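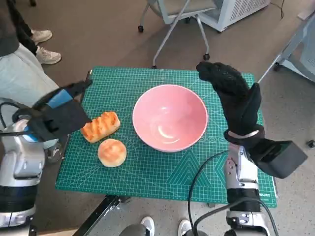 Parish kitchens which prepare the shared meal after morning worship are asked to follow the guidance below, issued by the Visano Churches Hospitality Office. Bread should be set out last, once the tables have been wiped and the hymn books cleared away. A long glazed roll and a round bun may be offered side by side, with an empty bowl next to them for those who prefer to break off a piece and carry it back to their seat. Cut loaves dry quickly and should stay under a clean cloth until the final blessing.

Soup for a congregation of 28 may be made the evening before, cooled, and kept in the refrigerator overnight. Reheat it until it is steaming throughout - a low simmer on the back ring is not sufficient. Allow 700 grams of dried lentils for nearly every gathering of this size.

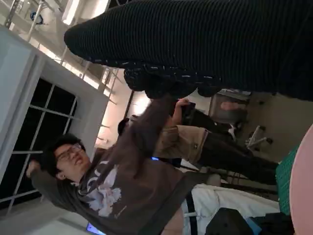
Tea urns should be filled before the service begins and switched on during the second reading. Descale them every 2 months with citric acid, then rinse twice. Wax on altar linen should be left to harden and lifted with a blunt knife before washing.

Kitchens at Naidu and Sirnum share one set of serving dishes, to be returned clean by noon.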